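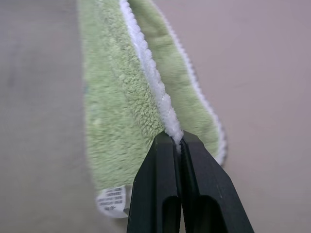

Lint on the dye samples, 1 November 2022

Went back to the Irmont swatches after lunch. The grey specks on the madder set are lint, and they come off with tape. Same on batch 712, though there they sit under the wax and will have to stay.

Washed the remaining cloths at 60 with no softener and dried them on the rack, well away from the felt offcuts. Microfibre and cotton are to go in separately from now on. Cotton pieces go in the lower drawer.

Wax: the Kettler pot is slow to come up. Took 13 minutes to melt a small block with the lid on. The thermostat clicks but the light stays off. Have not opened it.

Second dip of the linen strips was better than the first, darker at the fold. Left 4 of them hanging overnight to compare with the Branduren recipe, which asks for more alum than I used.

To do: order alum, relabel the jars on the top shelf, find the lid for the small pan. Check in January whether the strips by the window have faded.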